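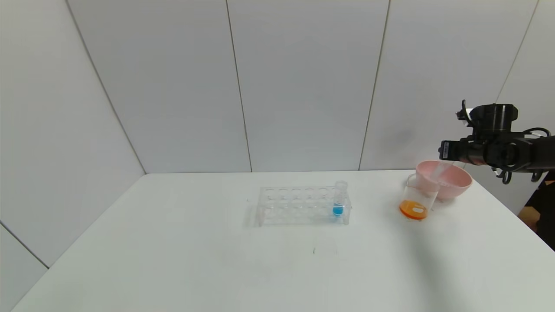 nmsimang
Sep 14, 2018
Well, I finally have the arm doing small pick-ups in the corner of our shared shop, and I'm so pleased I had to come tell you all! The controller is the old Galtley board, running at 24 volts, and I've rewritten the wrist routine more times than I care to admit. For practice I put out a clear rack with one tube of blue liquid in it, a little beaker of orange, and a pink bowl, and the gripper works over the bowl. My trouble is the shadow the arm throws on that white table – my edge finder keeps taking it for an object. Any ideas?
– Nosipho

Jarkard17
Lovely work. I'd paint the table matte gray and be done with it. White has given me nothing but grief.

chaminda_b
I'm going to disagree, kindly. Gray will hide the shadow a bit, but clear plastic and glass will be even harder to pick out. Try a second lamp on the opposite side first, and drop your exposure to 975. It cost me one evening and a desk lamp.
Chaminda Bandara

Jarkard17
Fair, though my gray table has been fine since February. I don't use glass, I'll grant you that.

nmsimang
Thank you both, you're dears. I'll try the lamp before I go buying paint – the rest of the shop likes that table white. Chaminda, do you tape your cables down at the wrist, or let them loop?

chaminda_b
Loop, with plenty of slack.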